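Equipment > Simulation > Alledau Trainer > Open day
Search products Enter part name or code Go
2018-11-03 by Janaka Talukder

The Alledau Trainer is a bench system for teaching and testing a household robot arm on screen before any real one is switched on. It comes as a workstation, two monitors, a hand controller and the Alledau software, which draws the rooms and works out how the arm and the objects in them behave. We supply it set up and ready to run.

We had three benches going at the Kandlow open day in the Jullon building. These are from the demonstration flat, which visitors could drive round for themselves. 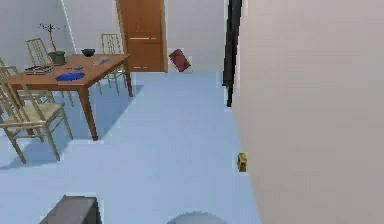
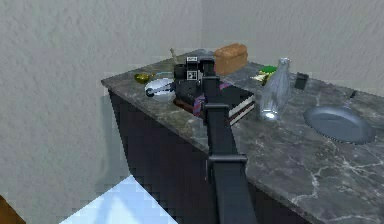
The arm at the marble worktop.
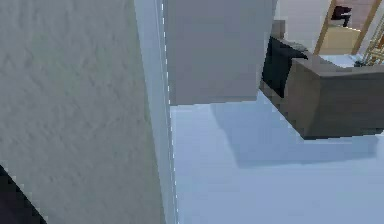

The open day ran from ten until four and 63 people signed in. Each turn on a bench lasted 14 minutes, enough to learn the controller and try one pick-up. Most people wanted to go straight to the kitchen. Small things on a crowded surface are the hard part, and several visitors who work with real arms said they would use the trainer mainly for that.

The most common question was whether the flat can be changed. It can. The object library has 188 items in it at present, covering kitchenware, books, furniture and general household bits, and any of them can be placed in any room. A layout can be saved and reloaded, so a class can all start from the same position. You can also load your own models, though the weights and surfaces have to be entered by hand and this takes some patience the first time.

Several people asked about picture quality. Each view can be set to a low or high level of detail. Low detail gives rough edges on furniture and shadows, but it lets the bench run more quickly, and for practice driving it is perfectly usable. High detail needs the larger graphics card, sold as an option.

We were also asked about running more than one arm in the same room. The current version does not do this. It is planned for the May update, which will be sent free of charge to anyone with a support agreement.

What is in the box
Workstation with Alledau software installed
Two monitors and stands
Hand controller with a 3 m lead
Printed guide, 80 pages
One year of support by telephone and email

The bench needs a table at least 1.4 m wide and two ordinary sockets. A network connection is only needed for updates. Delivery and setting up are included on the mainland, and we allow half a day for showing your staff how it works.

One bench is staying at Jullon in the Majumder room and can be tried by appointment on weekday afternoons. Please tell us beforehand if you want to bring your own models – we need the files two days ahead to check that they load. Groups of up to six can be seen together.

For prices and the larger graphics card, ask the Kandlow sales desk for the Alledau Trainer sheet.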